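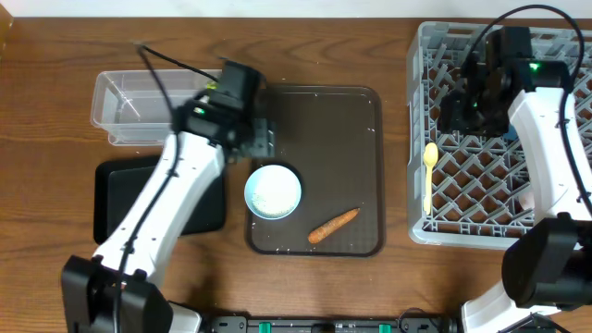
Tray station, rice bowl and carrot on the tray, spoon in the rack

Two arms now do tray setup in our canteen kitchen. What is left for the two people on that shift?
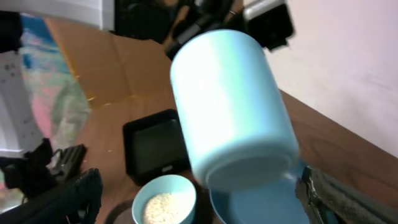 Cup above the blue plate

Gøran Viklund
Refilling, wiping down, clearing stops. Ours went from plating to supervising — 25 minutes of training, same pay grade. Ask for the grade in writing.
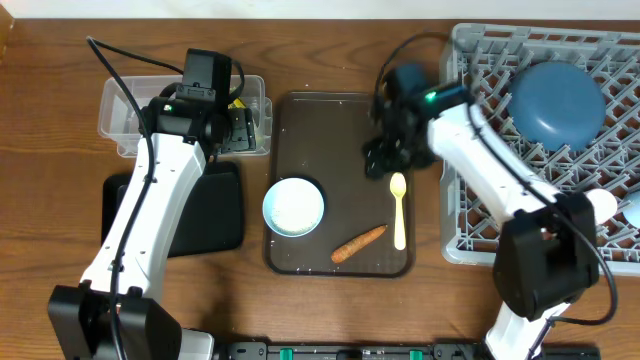
Crumbs on the tray still need a person with a cloth.

Wako
Depends on the site.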